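Trade talk > Kitchens and canteens > Back of house

Filed under: Machines, Staffing, Moaning

Thread: Robot arms on the pot wash

potwash_pete
Our canteen at Seltthorpe does 200 lunches and now has a pair of robot arms for the washing up, supplied by a firm called Shehata. The pitch was that it would "free the team for higher-value tasks". My higher-value task so far is standing beside it. I have washed up for 19 years and I've never been so carefully supervised by something I'm meant to be supervising.

kikum_fan
Ask for the new job description in writing. At Kikum we went from four on the wash to two and a "process attendant", same hourly rate, nicer lanyard.

Halyna Karpenko
I run the evening shift at Cokside and I'd disagree a bit. My wrists were wrecked by thirty. If an arm wants to spend its life in a tray of water, it's welcome to mine. What I mind is the rota. They cut the overlap between shifts before the thing could do a bowl.

potwash_pete
Fair on the wrists. The rota is exactly my gripe. We lost the half hour when you'd hand over and find out who was off sick. Now I get a tablet with 104 unread alerts on it.

dishpig_emeritus
Sounds like you just don't want to learn it, Pete.

potwash_pete
I've done the training, thanks. I've got a certificate and a mug. Judge for yourself.

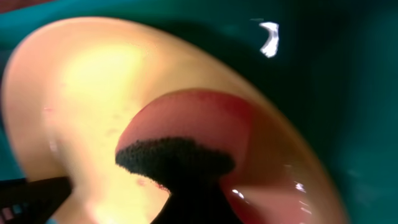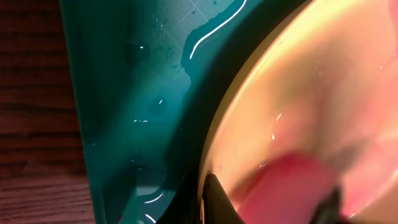
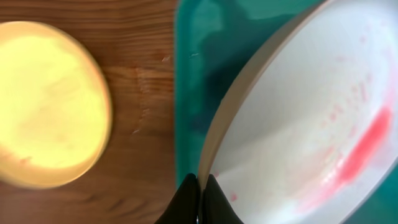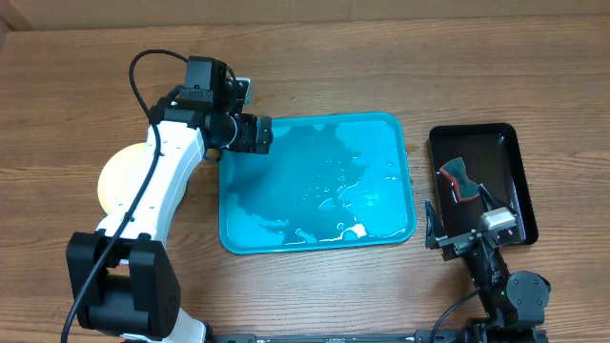 Anyway, my review is next week and they want me to set a "throughput goal". I'm tempted to put the arms' name on it and go for a brew. The serious question is whether anyone has got the handover time back once it was cut, and who you had to pester.

Halyna Karpenko
We got fifteen minutes back. Keep a list of every time you stay late unpaid and send it to whoever signs off the wages. Took most of July.

COMMENTS

sudsy3152: Fifteen minutes! We got a poster.

mrs_colander: With Halyna on the wrists. Pete, see a physio anyway.

dishpig_emeritus: I'd still take the arms over our last agency lad.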